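Skanden Bench Cell Guide
Section 4: Working Rules for the Arm and Table

Read this before you switch the arm on, even if you have run other arms. Most of what follows came out of arguments between Rima Saliba and Brayan Condori over the old Fothergill rule sheet, which ran to 41 items and was signed by people who had plainly never read it. We kept the ones that change what a person does with their hands.

4.1 What the word "collaborative" buys you

Very little. The word describes how an arm may be used. It does not describe your setup. The maker's force limits are set for the bare arm, and you are going to bolt a gripper to it, hang cables off it and put an object in its fingers. A gentle arm holding a box cutter is a box cutter that moves by itself.

CAUTION: A label, a certificate or a sales sheet is not a risk assessment. If the only paper you can produce came in the crate with the arm, you do not have one.

4.2 Before power-on

1. Find the emergency stop. Put your hand on it from where you will stand. If you have to lean across the table to reach it, move it.

2. Press it and confirm that the controller reports a stop. Reset it. Do this at the start of every shift, including the 3000th.

3. Check that the base bolts are tight. Use the wrench. Looking at them tells you nothing.

4. Follow the cable from the base to the wrist with your fingers. It should be tied to the links, with enough slack at each joint for the full turn. Replace any tie that has cut into the jacket.

5. Pull lightly on the gripper and on the adapter behind it. Neither should rock.

6. Confirm that the payload and tool center point in the controller match the tool that is mounted now. We have seen the previous tool's numbers left in place more often than we would like, and the arm will happily run on them.

NOTE: Printed adapters are fine for light work. They also creep and crack without much warning. Treat one as a part that wears out and write the date you fitted it in the cell log.

4.3 Setting up the table

1. Lay the cloth flat and fix its corners. A loose cloth can be dragged by the fingers, and everything on it goes along.

2. Set out the objects for the task, and keep phones, cups and your own tools off the table.

3. If a conveyor runs along the far edge, lock it out unless the task uses it. "It's only rollers" is not a lockout.

4. Set the lowest allowed height for the fingertips above the table. Measure it with the cloth on.

5. Check that camera posts and sensor mounts stand clear of the elbow as well as the gripper. People watch the gripper. The elbow is what hits the post.

4.4 First run

1. Choose reduced speed. Setting 10 on the Vuradness pendant is slow enough to walk away from, and you should still be ready to.

2. Run the whole path with the fingers open and nothing in them.

3. Stand outside the reach of the arm. Keep one hand on the stop.

4. Run it again with the object. Listen for a cable catching.

5. Raise the speed in steps. After any change to tool, object or table height, go back to step 1.

CAUTION: Error 411 (protective stop) must not be cleared from the screen until someone has looked at the arm. Clearing it three times in a row and calling it a sensor glitch is how the Skivthorpe bench lost a wrist joint in June.

4.5 Reaching in

You will want to reach in. Everyone does, usually to straighten something that has shifted a little. Stop the program first. A paused program can resume, sometimes from another person's keyboard, so pause does not count as a stop under these rules.

Light curtains and area scanners help, provided they have been tested with a real arm in a real sleeve. Ask when that was last done. If the answer is a shrug, behave as though they were switched off.

4.6 Keeping the log

Write down stops, bumps, swapped parts and changed limits. Plain words will do. A log with no entries for a month does not mean a safe month — it usually means the pen went missing. 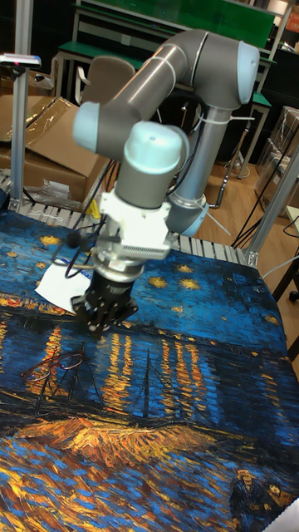 Entries are made by the person who was at the bench when it happened, before the next run starts. Initials and a time of day are enough. Do not tidy up earlier entries, and do not let a supervisor do it either.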